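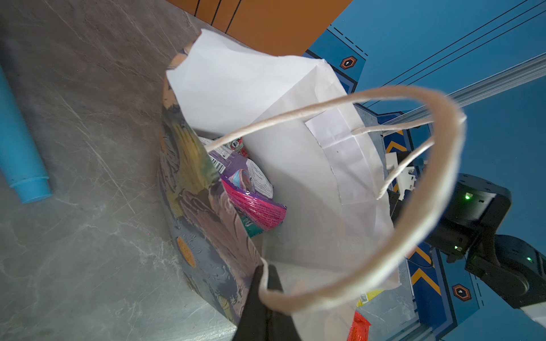
## Ein Hoch auf die Papiertüte mit Kordel

Ich bin neulich gefragt worden, warum ich Geschenke nicht mehr einwickle, und weil ich beim Kaffee keine vernünftige Antwort zustande gebracht habe, kommt sie eben jetzt: Ich finde die Tüte besser. Die ganz schlichte weiße, mit einem gedrehten Papierhenkel, oben offen, gern schon ein bisschen zerknittert. Da schaut dann ein bunt bedrucktes Stück Papier heraus, daneben etwas in Lila, darunter knallrosa Folie, und schon will man die Nase reinstecken. Das schafft kein Paket mit Schleife!

Bei uns in Grastach gibt es einen Laden, Briem heißt der, da bekommt man Süßkram und Knabberzeug aus aller Welt, und ich lasse dort regelmäßig mehr Geld, als ich zugeben möchte. Im November habe ich für den Geburtstag meiner Schwester eine Tüte zusammengestellt: 14 Päckchen, kein einziges davon kannte ich vorher. Einpacken hätte man das alles natürlich auch können. Ich habe es einmal versucht, mit einem Bogen von Zesby für 7 Euro (sieben Euro! für Papier, das nach einer Minute am Boden liegt!), und das Ergebnis sah aus wie ein verunglückter Fußball. Knistertüten haben eben keine Ecken, an denen man sich festhalten könnte.

Und jetzt kommt der Teil, bei dem mir meine Familie regelmäßig widerspricht. Eine Tüte, sagen sie, sei lieblos. Da habe man ja bloß etwas hineingeworfen. Stimmt nicht! Ich räume so eine Tüte mindestens dreimal um. Das Schwere kommt nach unten, klar, sonst kippt alles, aber dann geht es erst richtig los: Was darf man gleich sehen, was soll sich verstecken, und wohin mit der hohen Schachtel, die immer einen Kopf größer ist als der Rest? Ich stelle solche Sachen inzwischen an die Seitenwand, dann bleibt in der Mitte Platz für die kleinen Päckchen und nichts rutscht durcheinander. Gute 20 Minuten bin ich damit beschäftigt und dabei bester Laune, was ich vom Kampf mit dem Klebeband noch nie behaupten konnte.

Was ich nicht leiden kann, sind Tüten mit Glitzer, Tüten mit Sprüchen und diese steifen Hochglanzdinger, die man nicht zusammenlegen kann, ohne dass sie brechen. Und Seidenpapier obendrauf! Wozu denn? Damit man erst einmal wühlen muss wie im Altpapier? Ein bisschen Farbe von den Verpackungen selbst reicht mir völlig. Süßigkeiten sind ohnehin so grell bedruckt, dass daneben jede Deko blass wird.

Am schönsten finde ich aber, dass so eine Tüte weiterzieht. Bei uns ist gerade eine im Umlauf, die im Frühjahr mit Tee zu mir kam, dann Pilau (so heißt unser Kochkreis, nach dem ersten Gericht, das uns gelungen ist) mit 80 Gramm sündteurem Safran versorgt hat und zuletzt mit Socken wieder in meinem Flur stand. Die Knicke an der Seite sind inzwischen tief, der Henkel ist weich geworden, und ich mag sie so deutlich lieber als neu.

Meine Schwester hat ihre Tüte übrigens behalten. Ich hätte sie gern zurück, die hatte genau die richtige Größe.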